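Manipulation Methods Group — Project Mfaume
Minutes of the January meeting

Present: Josué Leite (chair), Manouchehr Bakhtiari (minutes), Calside annotation team by phone
Start: 10:05

1. Previous minutes
Accepted with one correction. Under item 4, "policy dropout" should read "view dropout."

2. Status of the pick-order study
Bakhtiari reported that collection for the second phase is closed. The set holds 549 episodes, all tabletop, all with a wrist view. Of these, 300 were recorded with the target order given in advance and the remainder with the order left to the operator. The split was fixed before collection started and has not been changed.

The question under study is whether a policy trained on wrist views alone can choose a reasonable first object when several are within reach, or whether it simply takes whatever is largest in the view. The Filtov baseline does the latter. It scores well on layouts where the nearest object is also the correct first pick and poorly on the others.

Leite asked how near and far were defined. Bakhtiari: by distance from the gripper midpoint at the first recorded step, measured on the table plane. Apparent size is logged separately. The two values agree in most layouts, and this is the weakness of the first phase data.

3. Layouts with a container
Discussion of layouts in which a basket sits at the back of the table and the loose objects lie between it and the gripper. A bottle standing between the open fingers takes up a large part of the lower view, while a tangerine farther out is small but fully visible. 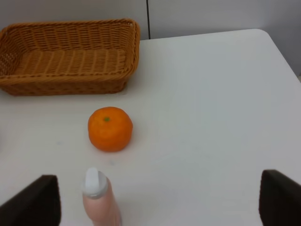
Leite's view was that these layouts should be scored apart from the rest. When the instruction names the fruit, the gripper has to leave a nearer object alone, and a collision with the bottle on the way out should count as a failure even if the fruit ends up in the basket. Bakhtiari agreed on the collision rule but did not want a separate score, as the per-layout counts would be too low to compare policies. Settled as follows: one overall score, with a flag for container layouts so that they can be pulled out later.

The Calside team noted that a basket partly outside the view is hard to label. The present guide asks for a full outline. The guide will be changed to ask for the visible rim only, with a second field for whether the far end can be seen.

4. Ablation results
Two ablations were presented. Removing the bottom quarter of the wrist view lowered the rate of wrong first picks but raised missed grasps, as the fingers were no longer visible at close range. Blurring the same region instead kept most of the gain without the grasp loss. Leite considers the second result usable but wants it repeated with a new seed before it goes into the Tradia report.

No decision on the background test — plain walls and tabletops only so far.

5. Actions
Bakhtiari: add the container flag to the episode index.
Bakhtiari: rerun the blur ablation.
Calside: revise the outline section of the labeling guide and send it to Leite.
Leite: write the collision rule in its final wording.

Closed 11:20. Next meeting in February, same room.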